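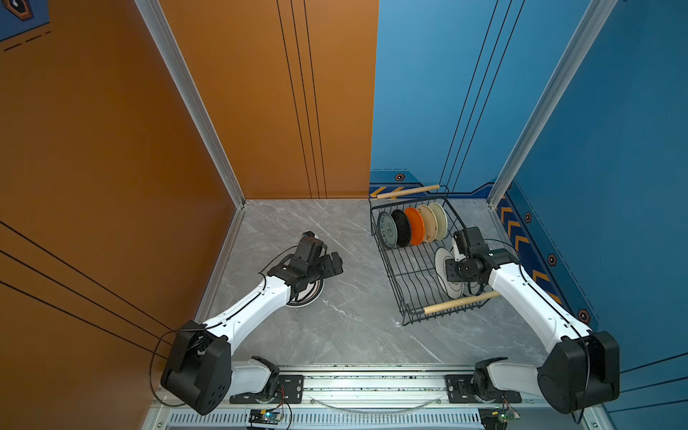 From: Nazareno Caruso
To: kitchen-ops list
Date: February 20, 2026
Subject: Re: the arms and the dish rack

Gualtiero Santoro wrote:
> Before Brelix signs for a second pair of arms, can someone on
> the dish side say what has changed for the crew? The Serkiline
> people tell me it "frees up staff." Frees them up for what?

For scraping, mostly. The arms do plates into the rack and plates out of it. They don't do scraping, or the pot sink, or the lasagna pans, and those were the parts everyone hoped to lose. Racking plates was the bit where you could stand still and talk.

Nair used to rack on the late shift. Now she has a two-page checklist and a title, "cell lead," with the same pay as before. I'd like that fixed by April — she is the one who gets called when a plate ends up somewhere creative, and she took 11 of those calls last month, two of them on her break.

To be fair, my wrists are better. I did 121 plates by hand the night the cell was down for an update and felt every one of them the next morning.

So my vote is yes to the second pair, if the hours stay where they are and the title comes with money. Vuvivby already has the draft wording. Please read it before the meeting this time.

Nazareno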